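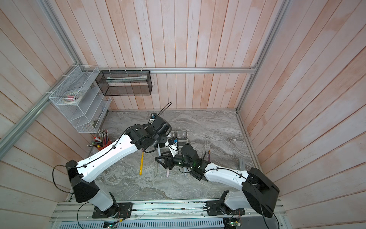

Slide 1. Brushes on the worktop, the two lidded jars behind, the red pen cup at the back.

Good afternoon, everybody, and thank you for squeezing in after lunch. I'm Siwan Morgan, and for those who don't know me I look after the shared craft room at Plundbridge, which means I have spent a good part of my working life picking up other people's brushes.

(Leave the slide up. Let them look for a bit before carrying on.)

I'd like to start with the toothbrush, the yellow one. I put toothbrushes on the list for every new room and every time somebody asks me if it's a mistake. It isn't! A toothbrush gets glue crumbs out of a corner better than anything in the Furnton catalogue, and you very likely have an old one at home. Please do keep it well away from the bathroom afterwards. I speak from experience.

Then the pink-handled brush, and the striped one, brown and purple, standing up. I'm very fond of a striped handle. When Natalia Ayala and I went through the cupboards at Plundbridge in August we had 221 brushes, nearly all with plain handles, and people couldn't say which one they'd been using an hour before. Now we buy odd colours on purpose. "Where's the stripy one?" is a question the whole room can help with.

(Ask for a show of hands: who has a drawer at work they would rather not open? Wait for the laugh, then own up to mine.)

Now, the jars. Two clear glass ones with black lids, side by side. I went through a long phase of tins, very pretty tins, and I regret most of them. With a tin you have to open it, and then open the next one, and by then the lids have wandered off. Glass you can see through from across the room. Noemí Cisneros prefers plastic tubs for the children's sessions and I wouldn't argue with her, she has more children in the room than I do.

The red cup is my confession. It's crowded with pens and markers, and there's a yellow-handled screwdriver leaning out of it. Every room I've ever worked in has had a screwdriver in the pen pot. I used to take it out and put it back in the toolbox, and then walk to the toolbox several times a day to fetch it. So these days I'm inclined to let it stay. If something keeps going back to the same spot, have a think about whether that spot is its home.

(If running late, skip to the small things.)

Small things: the little black tool that looks like tweezers, standing beside the striped brush. Small dark tools are the first to go missing. Dayana Huerta ties a bit of ribbon to hers. I've tried standing mine upright, and I do find I lose fewer that way.

Last bit before questions. At the end of a session we take 5 minutes, all of us together, with the kettle already on. Brushes first, then pens, then whatever is left over - and there is always something left over. Crisóforo Bautista has brought the checklist we use, one sheet each, on the table by the door. Do take a spare for whoever shares your room.

(Questions. Repeat each one aloud for the back row.)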